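Planning and Costing a Two-Arm Workcell
Unit 5 handout
Issued July 31, 2024

Read this before the costing workshop. You will need a calculator and the blank budget sheet from the unit folder.

Where the money goes

Students asked to price a robot cell usually write down the cost of the arms and stop there. The arms are the largest single line, and they are also the easiest to get right, as the supplier gives you a written price. Overspends tend to come from the lines below: grippers, mounting, cabling, the table and its objects, spares, and the hours spent putting it all together.

The worked case in this unit is the table-setting cell at Ullham. It has two arms working over one table, each with its own gripper and a small camera near the wrist. The first budget was drawn up in June and had 5 lines. The final one had 9.

Start with the task

Write the task out in one sentence before you look at any catalogue. For Ullham it was: "Move tableware between the table and a tray, using either arm." That sentence already settles several things. The reach of both arms must cover the table and the tray. The grippers must close on thin handles as well as on the rim of a plate or the side of a cup. The two arms will at times be close together, so there must be room for the grippers, their housings and their cables.

The last point is often missed. Catalogue drawings show a gripper without its cables. When you check clearance, allow for the loop of cable at the wrist, and check it with the arm low over the table as well as in its resting position. A cable that hangs in front of the gripper can catch on an object or block part of the camera view. Clips and sleeving cost very little, but the time to route and test them should be in the budget. 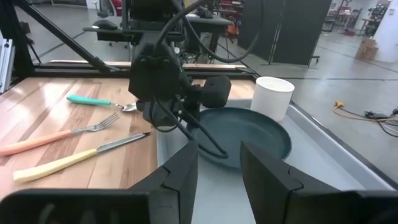
The budget lines

1. Arms. Ask for a price that includes the controller, the power supply and delivery. Jekmont quotes these separately and Brostus quotes them together, so the two totals cannot be compared until you have added the missing items.

2. Grippers. Price one for each arm plus a spare set of fingers. Fingers wear and get knocked. Ask how long a replacement set takes to arrive.

3. Cameras. Include mounts and cables. A wrist camera adds weight, which counts against the load the arm can carry.

4. Frame. A metal frame round the table gives you fixed points for arms, cameras and lights. Measure the doorway before ordering one ready built.

5. Table and surfaces. Decide early whether the surface is part of the task. Wood grain and plain grey look very different to a camera, and you may want both.

6. Task objects. Plates, cups and cutlery are cheap, and people forget them for that reason. Put down 100 pounds. Buy duplicates of everything, in the same colour, at the same time. Coloured handles make it easier to tell one piece of cutlery from another, but shops change their ranges and you may not find the same shade again.

7. Power and cabling. Count your sockets at the planning stage. Extension leads on the floor are a trip hazard and should be covered or routed away from where people walk. Ullham spent 400 pounds on this line, none of which was in the first budget.

8. Computer and storage. Recorded camera footage fills disks quickly. Work out the size of one hour of recording and multiply by the hours planned.

9. Labour. Include assembly, calibration, testing and the risk assessment. If staff time is "free" in your organisation, write the hours down anyway.

Comparing quotes

Put every quote into the same nine lines. Leave a line blank where the supplier has not priced it, then go back and ask. Moussa, the third supplier in our case, looked cheapest until the blanks were filled in.

Check also how long the quote is valid, who pays for return shipping on a faulty part, and whether software updates are charged for after the first year.

Before the workshop

Choose a task of your own and write it in one sentence. Fill in as many of the nine lines as you can. Mark each figure Q for quoted, E for estimated or G for guessed. Bring the sheet with you, including the guesses.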